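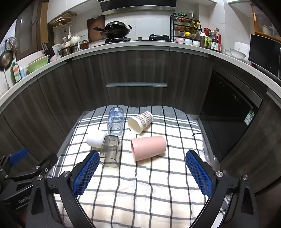
By Jamshid Mirzaei | Kitchen Notes | 4 min read

I moved to Wetbridge in October with 28 boxes, and I'm a little embarrassed to say that the last of them only got opened on Monday. It was marked KITCHEN MISC in my own handwriting, and inside were a fondue set, a bag of corn holders and the water filter pitcher I'd already replaced. So now I own 2 pitchers, and if anybody in the neighborhood wants one, come and get it!

Anyway, what I wanted to write about this month is water, and mostly the hardness of it. A few of you wrote in after the last newsletter asking why your kettles look like the inside of a cave, and I had been wondering the same thing. Where I lived before, the water was so soft you could never quite rinse the soap off your hands. Then I got to Wetbridge and within a couple of weeks there was a white crust on the showerhead, a ring in the kettle, and a cloudy film on every glass in the cupboard.

The film is the part people complain about most, so let's start there. If you dry a glass by letting the water evaporate off it, whatever minerals were in the water stay behind on the glass. You can wash it again and it'll come out just as cloudy. I tried switching detergents twice (my neighbor swears by Purnix, and it smells very nice, but my glasses looked the same to me) before I gave in and bought a jug of plain white vinegar. Equal parts vinegar and warm water, fifteen minutes in the sink, a good rinse, and then dry them right away with a cloth that doesn't shed. If they're still cloudy after that, you may be looking at etching, where the surface of the glass has worn, and I'm sorry to say there's no soaking that out.

A word about cloths, while I'm on it. Fabric softener makes towels lovely to touch and pretty hopeless at drying anything. I stopped using it on the kitchen load and I'd say that made more difference than the vinegar did.

For the kettle I use citric acid, a spoonful in a full kettle, brought up to a boil and left to sit while I do something else. Pour it out, boil a kettle of fresh water and toss that too. I skipped that last step once and had the sourest cup of tea of my life.

Now, softeners. I got a quote from Stamatopoulos, the plumbing people over by the post office, for a whole-house system, and it came to $3,000 installed. The man who came out was very patient with me and answered all my questions, including a long one about salt, but I'm renting from my cousin and I'm not putting three grand into his basement. If you own your place and plan to stay, it's worth getting a couple of quotes and asking what the yearly salt would run you. Ask too whether the kitchen cold tap can be left off the system – plenty of people prefer the taste of the hard water, and I've come around to it myself.

Two of you also asked about test strips. The cheap ones are fine. Dip it, wait as long as the packet says, and compare it to the chart in daylight, as the colors are very close together and my kitchen bulb turned all of them green.

Next month I'm doing cast iron, which I know will get me letters. If you've got a pan you rescued from somewhere awful, write and tell me how you did it, and say whether you'd mind me printing your name. Replies to this email come straight to me. The pitcher is on the porch.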